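**Faltach** | Product notices
Fri 9 December

**1.** Faltach is pleased to announce that the Prostomton simulation kit is now open for evaluation by schools, training centers and small manufacturers. This thread sets out what is on offer, what it costs and how to apply.

**2.** Prostomton is a software package for practicing tabletop handling tasks with robot arms. It contains 35 prepared tasks, a scene editor and a recorder that stores each attempt for later review. No physical robot is required.

**3.** The basic tasks involve picking up a small item and placing it on a board. Users may follow the work from a view at the wrist, as with the die held here, or from a fixed view over the table. 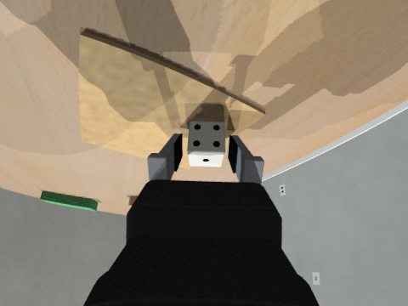
**4.** What does a single license cover?

One license covers one site, with up to 15 named users. It costs 600 euros per year and includes all updates released during that year. Additional users may be added at any time on written request.

**5.** Evaluation copies are complete. No tasks are locked, and attempts recorded during the evaluation may be kept if the site goes on to buy a license. The evaluation period is five weeks from the day the key is issued.

**6.** Sites should note the hardware requirements before applying. The wrist view and the overhead view can be displayed together, but this calls for a separate graphics card. On office laptops we advise showing one view at a time.

**7.** The two-arm table is included in the evaluation copy. Either arm may be driven alone while the other stays parked, and the small items on the table can be moved, swapped or removed in the editor before a session begins.
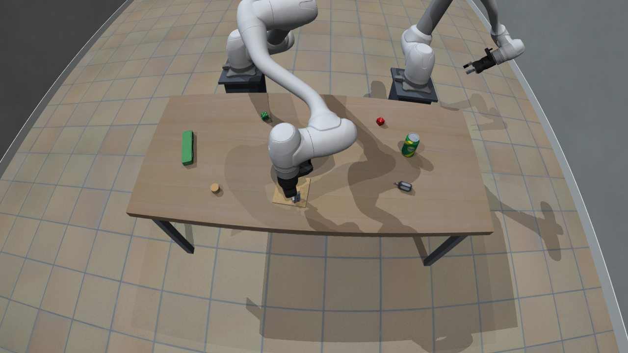 **8.** Changes made in the editor are saved as a new scene and do not overwrite the original. An instructor can therefore prepare several versions of one task and assign them to different groups. Scenes may be exchanged between licensed sites.

**9.** Our training partner, Oravec, will hold an introductory course at its rooms in Fedau in May. The course is taught by Svatopluk Baláž and takes two days. Places are offered first to sites that have completed an evaluation.

**10.** Known limits of the present version: soft items such as cloth and cable are not supported, and liquids cannot be simulated. Contact between fingertips and very thin items is still being improved. Please do not base a purchase decision on features that are not listed in this thread.

**11.** To apply, send the name of your institution, the number of intended users and one technical contact to the Faltach licensing desk. Applications from individuals cannot be accepted at this time.

**12.** Keys are issued in the order in which complete applications arrive. Questions about existing licenses should go to the support desk and not to this account, which is read on working days only.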